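Home | Courses | Student Work | Kitchen Projects | Contact

Bread on the Table: A Small Study of Serving Baskets

Project report by Manikandan Kamath, Food Service, Honham

14 shares | 3 comments

1. Why I chose this subject

In my first term I worked each Friday in the dining room at Kirnthorpe. The bread came to the tables on plates, and it was often left there until the end of the meal. My tutor asked us to choose one small thing in the room and study it properly. I chose the bread basket, which most guests use without looking at it.

My question was simple: does the shape and the weave of a basket change how easy it is to serve bread from it?

2. The basket

I compared two baskets. The first was a round one of pale willow, lent by Briggs, the shop beside the college. The second was a rectangular one in dark brown synthetic rattan. I used the second one for most of the work, on a plain white table, with one bread roll.

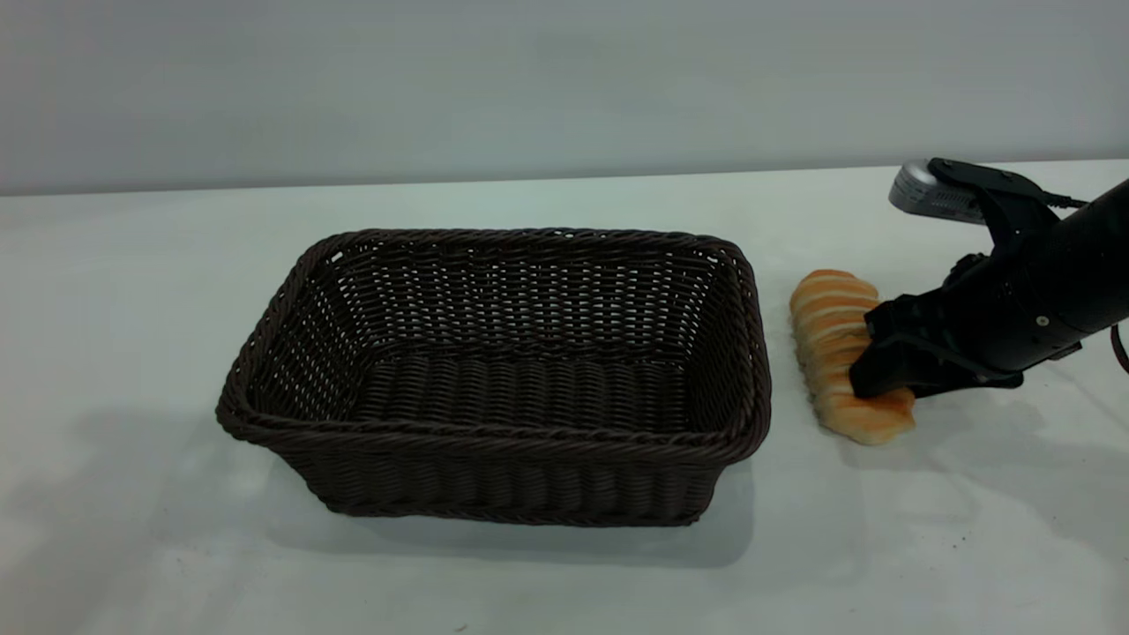

The rim is the part I like best. It is a thick braid and goes all the way round, so the hand finds it easily when the basket is passed from one guest to another. The sides lean outwards a little. This gives room for the fingers at the top, but it also means that the basket needs more table than its floor suggests.

The corners are rounded. I think this is good for cleaning, as crumbs do not stay in a sharp corner. They do stay in the weave. After service I had to turn the basket over and tap it, and then use a dry brush along the rows of the floor.

3. What I tried

I set the table for 20 guests on two evenings in September. On the first evening I used no cloth in the baskets. On the second evening I put a folded napkin in each one. Seven guests wrote a few words for me on a card.

The guests preferred the napkin, mostly because it looked more cared for. For me the napkin was also less work – I could lift it out with the crumbs inside. The weak point was that a large napkin covers the rim, and then the basket loses its character.

I also noticed the colour. A golden roll stands out well against the dark weave. In the pale willow the same kind of roll was harder to see in evening light.
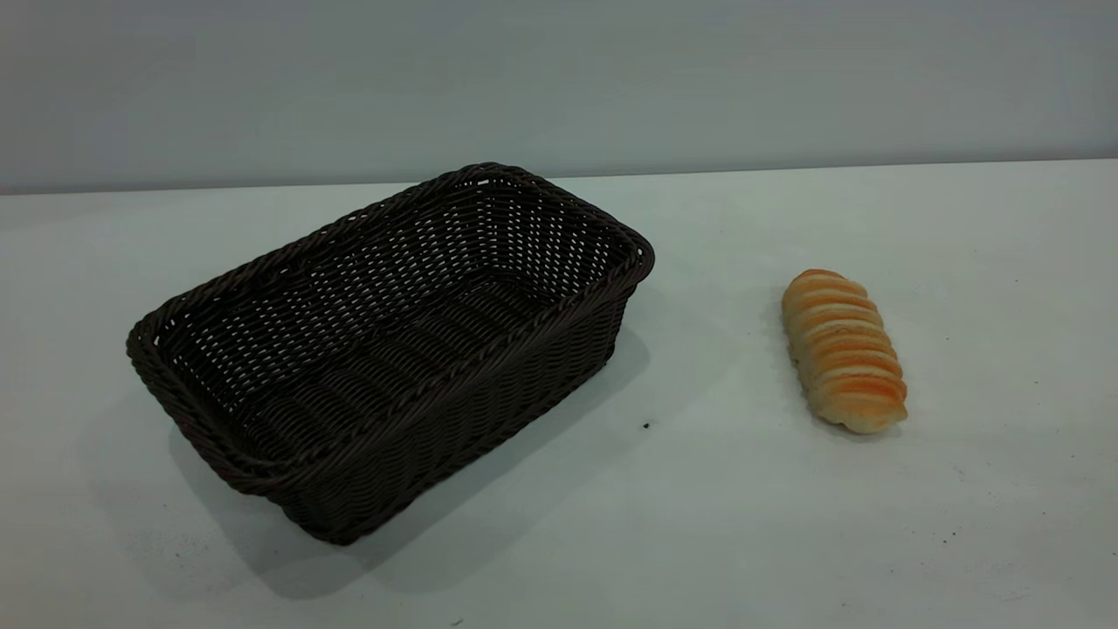

Should a woven basket be washed with the plates?

It is better to brush it first and wipe it with a damp cloth, then let it dry in the open air before it goes back on the shelf.

4. What I would change

I would ask more guests, and I would try seeded bread, which leaves much more behind in the weave. I would also test a smaller napkin.

Comments (3)

Pudside: We use the dark ones at home. A soft toothbrush is good for the rim.

tablefour: Did you try it with sliced bread? Ours always falls flat.

M. Kamath: Only rolls this time, but I would like to try slices next term.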